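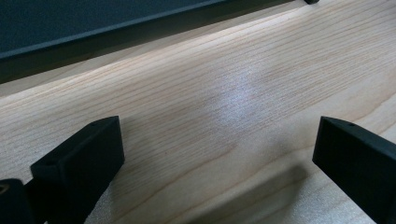
Light wood tabletop, grain and finish

Narnden Shared Workroom – Furniture and Fittings Meeting
Wednesday, June 8, 2022

Present: Deisy Huamán (chair), Igor Krajewska (minutes), Paul, Renske, Amit
Apologies: Lorna

1. Minutes of the last meeting
Accepted with one correction. The shelf brackets were bought from Dereo and not from Eren. Igor has changed the file copy.

2. Matters arising
The window blind on the street side has been rehung. The door closer still slams. Paul has asked the landlord twice and will ask again in writing.

3. Tabletops
Deisy reported on the tables. The tops are light wood with a fine straight grain and a few wider, darker bands. The finish has a slight sheen, and users have said that the overhead light reflects off it when they are reading or drawing. Renske said it bothers her most in the late afternoon. Amit has not noticed it.

Three options were discussed:
– Desk mats. Cheap, but they slide and people leave them in odd places.
– Rubbing the tops back to a duller finish. Igor is against this until we know how thick the top layer is. The paperwork from Stumum does not say.
– Moving the tables away from the ceiling lights, or fitting diffusers.

Agreed to try moving two tables first and to get a price for diffusers. No sanding for now. Paul asked for it to be noted that he would still prefer mats.

4. Cleaning
The spray in the cupboard leaves a film if it is not wiped off. Agreed to go back to a damp cloth and a dry cloth after it. Renske will put a card by the sink. Tape is not to be stuck to the tabletops – use the pin board. Equipment with hard feet should be lifted when it is moved, not pushed.

5. Replacement table
Eren has quoted $500 for one table in a matching light wood, delivery included, quote number 3562. Dereo has a cheaper one but only in white. Amit felt the color did not matter much. The others preferred to match. Deisy will ask Eren whether the price holds to the end of June and whether a sample of the finish can be sent first, in a duller sheen if they have one.

6. Budget
There is $64 left in the small repairs line. Felt pads and cloths are to come out of this. The table, if we go ahead, would come out of the furniture line and needs a separate vote.

7. Any other business
Amit asked if the extension cords could be labeled. Agreed. The key to the tall cabinet is missing again. Please check your pockets.

Actions
Paul – letter to landlord about the door closer
Igor – price for diffusers; ask Stumum about the top layer
Renske – cleaning card, felt pads, cloths
Deisy – Eren quote and sample
Amit – cord labels; move two tables with Paul

Next meeting to be set by email once the sample has come. Meeting closed at 4 p.m.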